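Flelville : les porte-clés de la fête de l'été passent à la mise en boîte

Mis en ligne le 1 avr. 2026

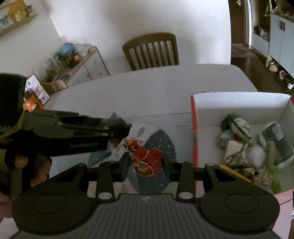

C'est parti pour la grande mise en boîte ! La salle du rez-de-chaussée, rue Cosgrove, a retrouvé ses tables et ses cartons, et l'association Zusomico prépare déjà les lots de la fête de juillet. Il y en aura 900 cette année, tous différents ou presque, et l'on peut dire que les petits personnages ont la cote. Parmi les premiers sortis des sachets, un drôle d'oiseau rouge orangé (un poulet, peut-être, les avis sont partagés) avec son gros œil blanc et sa crête jaune, monté sur un anneau de métal argenté. Posé sur un set de table rond bleu-vert moucheté, il a déjà ses admirateurs, et l'on parie qu'il partira très vite à la pêche aux lots.

Les habitués le savent, le stand des porte-clés est celui où la file s'allonge le plus. L'été dernier, 506 enfants y étaient passés en un seul après-midi, et il avait fallu rouvrir la réserve avant le goûter ! Muammer Karaca, qui coordonne les stands, a donc vu plus large. « On a commandé tôt, et surtout on a choisi des modèles rigolos, des bestioles, des couleurs qui claquent. Les petits adorent, et les grands en accrochent à leur sac sans le dire à personne », raconte-t-il en riant.

Le travail se fait par petites séances, le soir. On sort chaque figurine, on vérifie que l'anneau ferme bien et que la chaînette tient, puis on range le tout par série dans les boîtes en carton. Les pièces dont l'attache est faible sont mises de côté et réparées à la pince. À ce rythme, l'équipe espère avoir bouclé environ 300 lots avant les vacances de printemps, le reste suivra au fil des livraisons venues de Gromavberg.

Colleen Perron s'occupe, elle, des étiquettes numérotées, celles qui serviront au tirage du soir. Elle les découpe dans d'anciennes affiches de la fête, et le résultat est superbe : on retrouve ici un bout de lampion, là une moitié de fanfare. « J'ai gardé des affiches de toutes les éditions, il était temps qu'elles ressortent », dit-elle. Les plus belles seront réservées aux gros lots, dont la liste n'est pas encore arrêtée.

Les séances restent ouvertes à tous, y compris aux enfants accompagnés d'un adulte. Il suffit de pousser la porte du rez-de-chaussée à partir de 18 h, le matériel est fourni et il y a toujours un gâteau qui traîne quelque part. Ceux qui ont chez eux de petites boîtes en carton en bon état peuvent aussi les déposer à l'accueil, salle 414, aux heures d'ouverture.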